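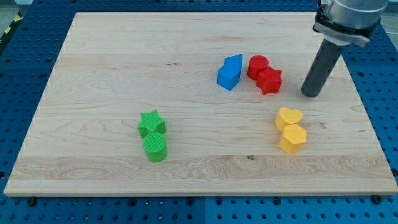 Will a robot do my dishes?

March 28, 2020

My sister sent me another one of those articles last week. The headline promised that household robots are five years away, which is what the headlines promised when I was in high school, and when my mother was in high school too, going by the magazines in her basement. I've been stuck in the house long enough now to have strong feelings about chores, so I read the whole thing, and then I read a pile of others, and then I called Cecilia Atinga, who used to run a packing line and has put up with more automation salesmen than anyone I know.

I should say where I'm coming from. I spent 10 years in a shop that made cabinet parts, the last few of them next to a machine we all called by its brand name, Hondero, usually with another word in front. It moved panels from a stack to a saw. It did this very well as long as the stack was square, the panels were the same thickness, and the guy on the forklift had set the pallet down where the paint on the floor said to. If any of those went wrong it stopped and lit a lamp, and I walked over and fixed the stack by hand. I don't hold that against it. It saved my back. But when somebody tells me a machine can "handle materials," I want to know who is squaring up the stack.

Most of the demonstrations I've watched come down to blocks. Sorting blocks, pushing blocks, putting the red ones with the red ones. A star, a heart, a cylinder, nice bright colors, on a flat board with nothing else on it. I understand why researchers do it. You have to start somewhere, and a block doesn't break or leak. My nephew started there too. He was also two, and by the time he was three he was taking lids off things I didn't want opened.

So how far is it from a yellow heart on a board to my kitchen sink? I tried to write down what is in my sink right now. A glass with a spoon in it. A pot with rice stuck on the bottom. A sharp knife I shouldn't have left in there, under cloudy water, where I can't see it. When I wash up I feel for the knife. I know it's there and I slow down. I've read a lot of papers and press releases this month and I haven't found one where the arm does that.

Cecilia thinks I'm too hard on them. Her line got a picking system from an outfit named Cesell this past January, just before she left, and she says it did one job all day without complaint: take a box of one size, put it on a belt. They logged it for a shift. It moved 961 boxes and needed a person 306 times. I said that sounded terrible. She said the vendor called it a good start, and that most of those were a two-second nudge, and that two people who used to lift boxes were now nudging them. I asked if she would buy it again. She said she'd rent it.

Laundry is where I really lose faith. A shirt has no shape until you give it one. Bernice Sowah, who reads this blog and writes me long emails, sent a link to a folding machine from a company called Essien. I watched it twice. You clip each shirt onto the machine yourself, right way out, buttons done. By the time I've done up the buttons I could have folded the thing on my knee. It won't do socks or sheets. It's the size of a refrigerator, and I already have one of those.

Where I will give ground is floors. The little round vacuums work, more or less, and I think they work because people changed their houses to suit them. You pick up the cords. You prop the rug. My neighbor raised her couch on blocks. A dishwasher is the same kind of bargain: it's a box, you load it, and it never had to learn what a plate is. If a machine ever does take over the rest of the kitchen I'd bet on it looking like another box, and on me still loading it.

There's a pilot in Malovstead that is supposed to put arms in a few apartments for older people, to fetch and carry. I'd like to be wrong about that one. My dad can't bend down anymore, and picking a dropped pill bottle off the floor would be worth more to him than a folded shirt. I wrote and asked them what happens when the bottle rolls under the chair. They sent back a brochure.

Anyway, the rice pot has been soaking since Thursday and I'm going to go deal with it. Bernice, if you have a link for that, send it along.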